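Furniture corner - lounge tidy before the November open house

Quick one this month, newsletter was supposed to go out at noon and I'm still typing.

The upstairs lounge at Mosach. Cushions. They end up on the floor, every week, then somebody steps on them and the carpet fuzz gets into the fabric and we're back to square one. So, same as last year, a short list. Please read it before your tidy slot, the sign-up sheet is by the coffee machine.

Cushions first, vacuum second. Pick them up, a good shake (outside the back door, not over the sofa please), then put them back standing up against the backrest. Not stacked. Not flat. The felty ones sag in the middle, give them a punch from both sides and they come back, more or less.

Leather - dry cloth, then the cream from the tub marked Trindus. A dab is plenty. Last spring we got through over 500 grams in one month and the seams were sticky untill summer. Go easy along the stitching. No kitchen spray, ever, it takes the shine off in patches. The end by the window gets the most sun and dries out quickest, so do that end twice.

Carpet. Vacuum right up to the sofa and then under the front edge, that is where the crumbs live. Flat nozzle is in the hall closet, top shelf, behind the paper towels.
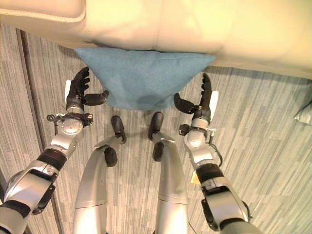
Covers come off for washing once a season. Cold wash, no dryer. The zipper is on the bottom side and it sticks, work it a bit at a time. If one rips, don't sew it yourself, drop it in the box for Abou Jaoude, they do our repairs and turn things around in a few days.

New covers: we got a quote from Zarkemley, $334 for the full set in a heavier weave, or $209 if we keep the inserts we have. I lean toward the cheaper one but have'nt decided. Swatches are on the front desk, put a check mark under the one you like. Not the mustard, please.

Also the spare key for the hall closet is missing again. Check your coat pockets.

Open house setup starts 4 pm, lounge needs to be done by then. More next month.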